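4.2 Sorting knitwear in small bedrooms

The claim most often repeated in the household-tidying literature is that a garment, once handled, tends to find its place. We are not convinced. The sessions reviewed in this section were held in ordinary bedrooms, and the clothes were ordinary too.

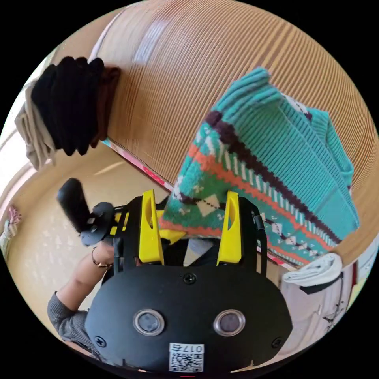
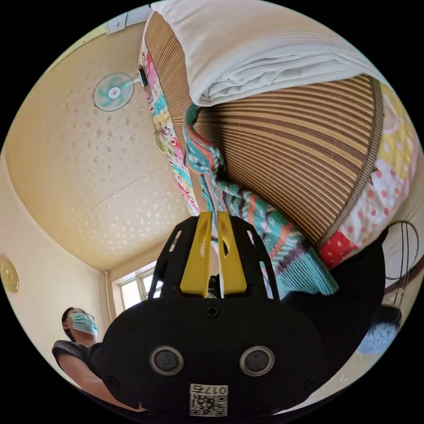
Figure 3. Clothing session, two views: a knitted sweater with a patterned band near its hem (first); bedroom with striped bamboo mat and wall fan (second).

Edgars Lill

Of 400 garment handlings logged in June, 398 could be scored. The other two were dropped when the notes did not say which garment was meant. Bezerra reports that heavy knits are put away as quickly as shirts, but that result rests on 18 sweaters, all plain. Patterned knits like the one in Figure 3 do not appear in that study at all. A ribbed body and a banded hem may well fold differently from a flat jersey, and we see no reason to assume otherwise until someone checks.

The room is a second problem. Alent, the scoring sheet used at Clarnham, treats "bedroom" as a single category. A small room with the bed close at hand offers few places to lay a sweater out flat, and the person sorting will probably use the bed whether or not the sheet allows for it. The sheet has no line for the bed. Scorers at Flandstead wrote it in the margin, and those entries were later folded into "other," where they cannot be told apart from the floor or a chair.

We also doubt the value of the neatness score. Two scorers given the same folded sweater often disagreed by a full point — on a scale that only has five. Cremilda Sampaio has argued that the gap shrinks after 300 practice folds. It may, but her scorers trained together and had plenty of time to pick up each other's habits.

For these reasons the totals in the next section are given by garment type only. Neatness is left out, and the margin entries are listed separately where they could still be read.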